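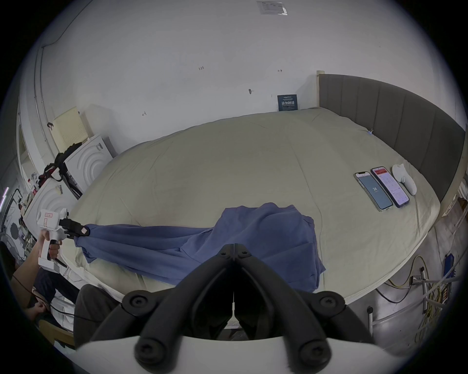 Workshop notebook, bed corner
18/03/2018, Costel Căpraru

Long session on the blue cloth, and I want to get it written up while I still remember which fold was which. The plan was the bed work from the list: spread, straighten, fold, tuck away, repeat. I'd figured on getting through the lot before lunch. Ha.

First thing to note, for whoever takes the next turn: how you start matters more than I'd thought. If the cloth comes down as a heap, all bunched on itself, you can lose ages hunting for a corner. My method now is to take any corner at all, lift it well clear of the duvet, and let the rest hang until a second corner shows itself. Then walk it out. Don't drag it flat across the bed, it just rolls under and you get a fat crease down the middle that you'll be chasing for the rest of the fold.

We did it with the cream duvet on and also with only the fitted sheet, and I much prefer the sheet. The duvet is soft and gives under your hand, so pressing a crease into the cloth mostly presses a dent into the bedding (very cozy, no help at all). On the sheet the cloth slides a bit more but the edges stay where you put them. Ljungberg's notes say to smooth from the center out. I tried it both ways and I'm on the side of starting at the headboard and working away from it.

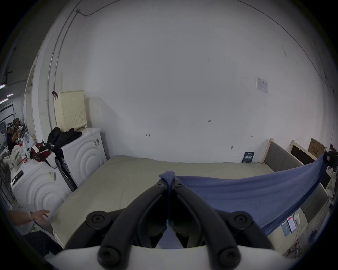 Pulling on the diagonal is the quickest way I've found to get the small wrinkles out. Two people, opposite corners, a steady pull and hold it for a slow count of 7. Don't snap it! Snapping feels great and then one of you lets go and you're back to the heap. Once it's taut, lower both ends together, then swap to the other two corners and do the same again.

Folding after that is easy: half, half again, then thirds if it's going on the Stivero shelf, which is narrower than it looks. I measured it at last — 106 cm wide inside, so write that somewhere sensible, I've now measured it on three separate visits.

Still to do:
- order a second cloth from Tistora, same weight, any color except cream
- redo the duvet runs with the edges tucked in
- agree on one fold and stick to it (I vote thirds)
- find out if the Luvetness sheets come any tighter at the corners

My back says the bed is too low. Might try it on risers before July.

Get new notebook entries by email. Subscribe to the newsletter.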